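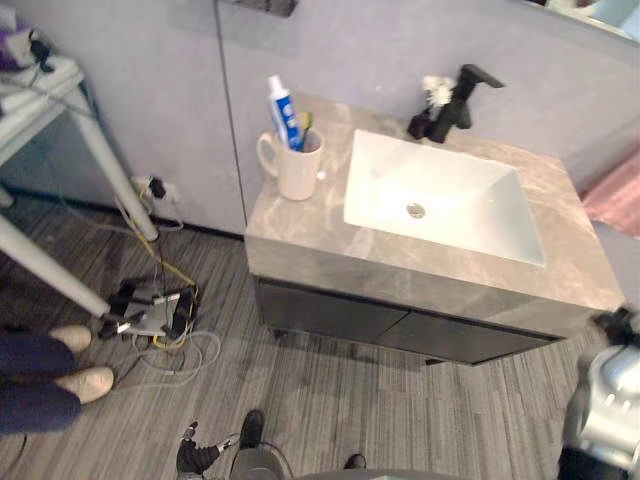
세면대 정리, 그리고 컵 하나

7월에 이사 오고 나서 제일 늦게 손댄 곳이 욕실 세면대다. 주방은 첫 주에 끝냈고 옷장도 그럭저럭 정리했는데 세면대 위는 계속 미뤘다. 매일 쓰는 자리라 물건이 자꾸 돌아왔다. 치우면 다음 날 아침에 또 뭐가 올라와 있고, 그러다 보면 그냥 두게 된다.

이번에 기준을 하나 정했다. 하루에 두 번 이상 손이 가는 것만 상판에 둔다. 나머지는 전부 아래 수납장으로 내린다. 그렇게 하고 나니 남은 게 치약과 칫솔이었다. 둘 다 흰 머그컵에 꽂아서 왼쪽 뒤편 구석에 두었다.

머그컵을 양치 도구 꽂이로

전에는 구멍이 뚫린 칫솔꽂이를 썼다. 구멍이 좁아서 치약은 안 들어가고 칫솔만 들어갔다. 치약은 늘 옆에 눕혀 놓았는데 뚜껑 주변에 묻은 게 상판에 굳었다. 바닥 쪽은 손이 안 닿아서 안을 닦으려면 면봉을 써야 했다. 몇 번 하다가 버렸다.

새 칫솔꽂이를 사려고 검색도 해 봤다. Flirnex라는 데서 나온 게 모양은 괜찮았는데 배송비를 더하니 사고 싶은 마음이 없어졌다. 그러다 주방에 남는 흰 머그컵이 있어서 가져다 놓았다. 입구가 넓어서 치약이 세워진 채로 들어가고, 무게가 있어서 넘어지지 않는다. 더러워지면 손을 넣어서 수세미로 닦으면 된다. 손잡이는 왼쪽으로 돌려 둔다. 오른손으로 칫솔을 꺼낼 때 걸리는 게 없어서 편하다.

치약은 뚜껑이 위로 가게 세운다. 거꾸로 세우면 내용물이 입구 쪽으로 모여서 좋다는 말도 있는데, 나는 컵 바닥에 뚜껑이 닿는 게 싫다. 컵 바닥에는 아무래도 물이 고인다. 이틀에 한 번 정도 컵을 비우고 헹군다.

칫솔은 손잡이가 노란색이다. 색을 고른 건 아니고 묶음으로 산 것 중에 하나다. 같은 묶음의 나머지는 수납장 안에 있다.

회색 상판에 대해서

집을 보러 왔을 때 욕실에서 제일 먼저 눈에 들어온 게 이 상판이었다. 회색 바탕에 옅은 무늬가 흐르는 대리석 느낌이고 두께가 꽤 있다. 밝은 색 상판을 쓰던 전 집에서는 머리카락 한 올도 바로 보였는데 여기는 그 정도는 아니다. 대신 물방울 마른 자국이 보인다. 오후에 불을 켜고 비스듬히 보면 동그란 자국이 그대로 남아 있다.

처음에는 욕실 세정제를 뿌렸다. 같은 건물에 사는 나타샤(Nataša Stan) 씨가 산성 세제는 돌 종류에 안 좋을 수 있다고 해서 그만뒀다. 우리 집 상판이 진짜 돌인지 아닌지는 모른다. 집주인에게 물어봤는데 집주인도 모른다고 했다. 그래서 안전하게 중성세제로만 닦는다.

지금 하는 방법은 이렇다.

주방용 중성세제 한 방울을 물에 풀어서 행주에 적시고 상판을 닦는다.
물만 적신 행주로 한 번 더 닦는다.
마른 수건으로 물기를 없앤다.

마지막 순서를 빼먹으면 앞의 두 개를 한 의미가 별로 없다. 물자국은 결국 물이 마르면서 생기는 거라서 마른 수건이 제일 중요하다. 아침에는 바빠서 못 하고 자기 전에 한 번 한다. 걸리는 시간은 재 보지 않았지만 짧다.

검은 수전

수전은 무광 검정이다. 사진으로 볼 때는 멋있는데 관리하기는 은색보다 까다롭다. 치약 거품이 튀면 하얀 점이 되고, 손자국은 덜 나는 대신 물때가 허옇게 앉는다. 연마제가 들어간 스펀지는 쓰지 않는다. 전 집 주방 수전을 그걸로 문지르다가 윤기가 들쭉날쭉해진 적이 있다.

극세사 천을 물에 적셔서 꼭 짠 다음 위에서 아래로 닦는다. 레버 밑이 잘 안 닦이는 부분이라 천을 손가락에 감아서 넣는다. 수전 뒤쪽과 벽 사이에도 물이 잘 고이니까 거기도 같이 훔친다. 물때가 심하면 젖은 천을 잠시 둘러 놓았다가 닦는데, 아직까지는 그걸로 해결됐다.

수전 왼쪽에 바짝 붙여서 작은 흰 꽃 장식을 하나 두었다. 이건 하루에 두 번 손이 가는 물건이 아니니까 위의 기준에 어긋난다. 알고 있다. 치웠다가 너무 휑해서 다시 올렸다. 검은색 옆에 있으니까 흰색이 잘 보인다. 먼지가 앉으면 털고, 닦을 때는 잠깐 옮긴다.

세면볼과 배수구

세면볼은 흰색 직사각형이고 안쪽이 완만하게 기울어 있다. 둥근 것만 쓰다가 각진 걸 쓰니까 모서리에 거품이 남는다. 세수하고 나서 손으로 물을 한 바퀴 끼얹어 주면 대부분 내려간다. 남는 건 저녁에 닦을 때 같이 닦는다.

배수구는 2주에 한 번 정도 본다. 머리카락을 걷어내고 뜨거운 물을 조금 내려보낸다. 팔팔 끓는 물은 붓지 않는다. 베이킹소다와 식초도 해 봤는데 거품이 나는 것 말고 차이를 잘 모르겠다. 식초가 상판에 튀는 것도 신경 쓰여서 지금은 안 한다.

아래 수납장에 넣은 것

수납장은 짙은 회색이고 문이 두 짝이다. 왼쪽 문 쪽에는 매일은 안 쓰는 것, 오른쪽 문 쪽에는 청소용품을 넣었다. 왼쪽에 들어간 건 여분 칫솔, 새 치약, 면도기, 면봉, 선크림, 헤어 에센스. 오른쪽에는 중성세제, 극세사 천, 고무장갑, 두루마리 휴지.

정리하면서 오래된 화장품 샘플이 한 봉지 나왔다. 세어 보니 16개였고 그중 13개는 언제 받았는지도 기억이 안 나서 버렸다. 남긴 것도 여행 갈 때 쓴다고 남겼는데 아마 안 쓸 것 같다. 동료 귈리자르(Gülizar Soylu)에게 이 얘기를 했더니 자기는 샘플을 받으면 그날 저녁에 뜯어서 쓴다고 한다. 따라 해 볼 생각이다.

수납장이 바닥에서 조금 떠 있는 것도 살면서 알게 된 장점이다. 물이 튀어도 문짝 아래가 불지 않을 것 같고, 걸레를 밀어 넣을 수 있다. 단점은 그 틈으로 먼지가 모인다는 것. 청소기 노즐을 납작한 걸로 바꾸면 들어간다.

분홍 수건

수건은 세면대 오른쪽에 건다. 얼굴을 씻고 눈을 반쯤 감은 채로 손을 뻗으면 바로 잡히는 위치라서 여기로 정했다. 전에는 문 뒤에 걸었더니 바닥에 물을 흘리면서 걸어가야 했다.

분홍색은 원래 좋아하는 색은 아닌데 벽도 회색이고 상판도 회색이라 하나쯤 있으니 낫다. 흰 수건보다 때가 덜 타 보여서 교체를 미루게 되는 게 문제다. 그래서 더러워 보이든 아니든 이틀에 한 번 바꾼다. 섬유유연제는 넣지 않는다. 넣으면 물을 잘 안 먹는다.

아직 못 한 것

왼쪽에 있는 흰 탁자는 그대로다. 위에 자잘한 물건과 검은 선이 모여 있고, 탁자 다리 뒤 콘센트에서 바닥까지 전선이 엉켜 있다. 노란 선도 있고 흰 선, 회색 선도 있다. 세면대를 깨끗하게 해 놓으니까 이쪽이 더 눈에 띈다.

선 정리함을 살지 벨크로 끈으로 묶기만 할지 정하지 못했다. 정리함은 바닥에 두면 청소할 때마다 들어야 하고, 끈은 묶어도 바닥에 닿는 건 똑같다. 물 쓰는 곳과 가까우니까 바닥에서 띄우는 게 맞는 것 같아서 탁자 상판 아래에 붙이는 걸이를 알아보는 중이다. 접착식은 습기 때문에 떨어졌다는 후기가 많았다. 써 보신 분 있으면 댓글로 알려 주시면 좋겠다.

다음에는 탁자 쪽을 하고 나서 쓰겠다. 그 전에 수건장을 먼저 할 수도 있다.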